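To: sellano-collectors
Subject: Re: [sellano] sealed copy from Durkumstead, do I open it?
Date: 06/09/2006

> Hi all, long time reader, first time poster. I picked up a boxed
> copy of Sellano at the Durkumstead swap meet in April. It's the
> gold label one with the cloth map. The seal looks good to me but
> I've never owned one before so what do I know. I paid $48 for it.
>
> Questions:
>
> How do I tell if it's a real first run without opening it? The guy
> at the table said there were only 4,000 made but he also said that
> about a mouse pad.
>
> Does the save battery die if the game just sits there? My brother
> says yes and that I'm basically storing a corpse.
>
> And should I open it? I'd really like to play it.

Welcome to the list. You have asked the one question that has split this group twice, so I'll save it for the end and do the easy ones first.

First run or not. The 4,000 number is the one Itent printed in the back of the manual, so your guy may have just read the manual, which puts him ahead of most people with a table. What he left out is that the gold label was also used on a second batch, the one we've been calling the 800 on here for years. Those were the mail-order copies. Same label, same box art, same map, different back of box. Turn yours over and look at the little picture of Chu next to the bar code. On the first run he's holding the lantern in his left hand. On the mail-order copies somebody flipped the art and he's holding it in his right. I have spent more of my adult life looking at that lantern than I care to put in writing.

If the lantern is in his right hand, congratulations, you have the rarer one, and it's worth less. Don't ask me to defend this. The first run has the misprinted warranty card and people want the card.

The seal. Original shrink has the seam running up the back, a little off center, and two small round air holes near the bottom edge. Reseals usually have the seam along the side, and the corners come out too neat. If the corners look like a gift-wrapped sweater, worry. If the plastic is tight enough to bow the box, worry more, and also cut it off before it does any damage, at which point your third question has answered itself. Mine was a reseal. I found this out when I opened it and there was a rental store's sticker on the cartridge.

I'm told a black light will show the difference between old plastic and new plastic. I bought a black light. What it showed me was my carpet. I'd skip that one.

For $48 I don't think you got hurt either way. A loose cartridge goes for a bit under that with a decent label, and the map by itself does okay if it hasn't been folded the wrong way by a child. (They were all folded the wrong way by a child.)

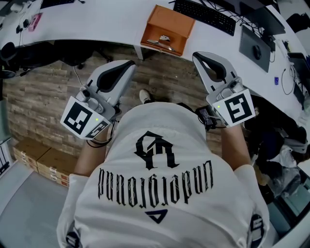

Underground shirt, seen from above

Now the battery. Your brother is right, and I'm sorry, I know how that is. The battery is keeping the save memory alive the whole time the cartridge sits there, sealed or unsealed, loved or unloved. The lucky ones seem to last a good long while and the unlucky ones were dead before the sequel came out. I've changed the battery in 18 Sellano cartridges so far, mine and other people's, and I've quit trying to guess from the outside. The prettiest one I ever opened had leaked a crusty green mess over half the board. The ugliest one, with a bite mark, still had somebody's save file on it, parked right outside the salt mine with no healing items. I felt for them.

The game itself plays fine on a dead battery. It just forgets everything when you switch it off. You can finish Sellano in one sitting if you know where you're going, but you don't, and the salt mine doesn't care.

If you do open it and the battery's gone, swapping it isn't hard. You need the odd-shaped security bit for the screw, a soldering iron, and a new battery with the metal tabs already on it. Get the one with tabs. Do not try to solder straight onto a bare coin battery, they don't like heat and can pop. Do not use tape either. There is a page going around that says tape is fine, and I have taken apart two cartridges that followed that page. Note which side is plus before you pull the old one. It's marked on the board, but the marking is underneath the battery, a decision Itent must have been proud of, seeing how they did it again on the next three games.

One more thing about the map. If yours is really cloth and really first run, it has a stitched edge. The reprint that came with the hint book has a cut edge that frays if you look at it. Durkumstead had a whole box of the reprints going around last year and they keep turning up inside copies they didn't start out in. You can't check that through the box, obviously. You can shake it gently and learn nothing, like the rest of us.

So, do you open it.

The keep-it-shut people will tell you that there are fewer sealed copies every year, and they're right, and part of the reason is people like me. The open-it people will tell you a game is for playing. They have also usually got a second copy, so weigh that accordingly. I have heard both sides at length, once in a parking lot.

What I'd do is check the lantern and the seam first. If it's a right-hand lantern or a side seam, open it tonight and have fun. If it's left-hand with a good back seam and the air holes, send pictures of the back and the bottom edge to the list before you touch it with anything. You'll get a lot of replies and some of them will be about Sellano. Then if you still want to play it, buy a beat-up loose one for that and put the nice one on a shelf out of the sun. The gold ink goes brown in a window. Ask me about the one I kept in a window.

And if you get as far as the ferry town, talk to the fisherman before you sell the net. I'm not saying why. It took me a week to get it back.

P.S. The mouse pad thing is possibly true. Itent did make one, with Chu asleep on it. If he's still got it, what does he want for it? Reply to me off list, please, the rest of these people can read.

-- 
still looking: Sellano warranty card, misprint, will take creased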